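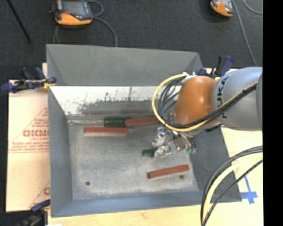
Sloped-wall bin with reddish-brown and dark green blocks, on a wooden tabletop.

Block Bin FAQ
Last updated Feb 29, 2020

Which blocks go in the bin?
Only the reddish-brown and dark green sets. Unpainted stock stays in the Furkholm cabinet, shelf 2.

Do blocks have to be sorted by color or length?
No. Mixed lengths and colors are fine. Do not stack them above the rim.

Can the scuffs on the inner walls be removed?
Partly. Wipe with a damp cloth and mild soap, then dry. Abrasive pads dull the gray surface and are not permitted. Marks that remain after two passes can be left.

What are the holes in the floor of the bin?
Leave them uncovered. Do not tape over them or plug them.

Can the bin go directly on the carpet?
No. Keep it on the table. Carpet fiber collects under the base and the bin no longer sits level.

A block is chipped or split. What now?
Take it out of use and write the part number on the tag. Long blocks are 557, short blocks are 57. Replacements come from Branitz.

Who approves other block sizes?
Hiyori Hirose. Send dimensions in millimeters.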